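Workroom check, Cistgate, unit 7
Date of check: 31 March 2019
Area covered: the wooden-topped table, the lamp, and the bit of floor you have to cross to get to them

I do these checks the way I'd talk you round the room if you were standing next to me, so the comments run on a bit. Sorry in advance! If a line only says OK it means I looked, I prodded it, and I had nothing to add.

1. Floor clear from door to table – OK
Someone had left a Kuster crate just inside the door last time and I barked my shin on it. Gone now, thank you to whoever moved it. The mat still curls up at one corner, so I've put tape on it and will look again in April.

2. Table frame and legs – OK
I leaned on all four corners and gave it a proper shove from the side. No rocking, no creaking. I went round the frame joints with a key and one of them took a small nip up, nothing dramatic.

3. Table top – OK, with a comment
Lovely bit of wood, this, and I'd like it to stay that way. I ran my palm over the whole surface (slowly, I've had splinters before) and found one rough patch near the front edge. A light rub with fine paper will sort it. Please don't use the strong spray from the Oltport order on it, just a damp cloth and then a dry one.

4. Small trays and rack at the back of the table – OK
Green rack, yellow tray, red tray, all towards the back where I like them. I picked each one up and flexed it gently to look for cracks. The red one has a scuff underneath which you can feel with a fingernail, but it hasn't gone through. The yellow one you can see the wood through, so any grit under it shows up straight away, and I wish they were all like that.

5. Loose items – action needed, small one
The black marker was lying across the yellow tray and sticking out over it. I know, I know, it's a pen. But pens roll, and a pen on the floor is how my knee got its 11 stitches at Turton, so I do write these down. Inside the tray or in the pot by the door, please. The cap was on tight when I tried it, which I was pleased about.

6. Lamp – OK
The red one in the back right corner. Head stays where you put it, switch clicks properly, no wobble at the base. I left it on for 30 minutes while I did the rest of the list, then held the back of my hand near the shade – warm, but fine. Plug and lead looked over from end to end, no nicks. Test sticker number is 663, and it's in date.

7. Cables – OK, with a comment
There's plenty of black cable over the table and I went along as much of it as I could reach with the power off. No bare patches and nothing pinched. I'd still like a bit less slack, and I've asked for some more hook-and-loop ties with the next order. Don't use the thin plastic zip ties, they bite in and then you need snips to get them off.

8. Sharp edges and pinch points – OK
Hands out of the middle of the table whenever the power is on, same as ever. Stop button pressed and released twice, worked both times.

9. Spills and wipe-down – OK
Dry all over. Cloths are in the drawer, and they're clean for once!

10. First aid box and exit – OK
Box is full apart from the large plasters, which I seem to be the only person using. Exit door opens with one push.

Left to do
Sand the rough patch on the table front. Put the marker away. Order ties and large plasters. Check the mat tape in April.
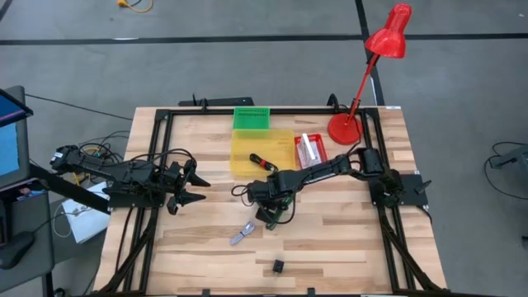 Items 3 to 7: table top, trays and rack, marker on the yellow tray, lamp at back right, cables.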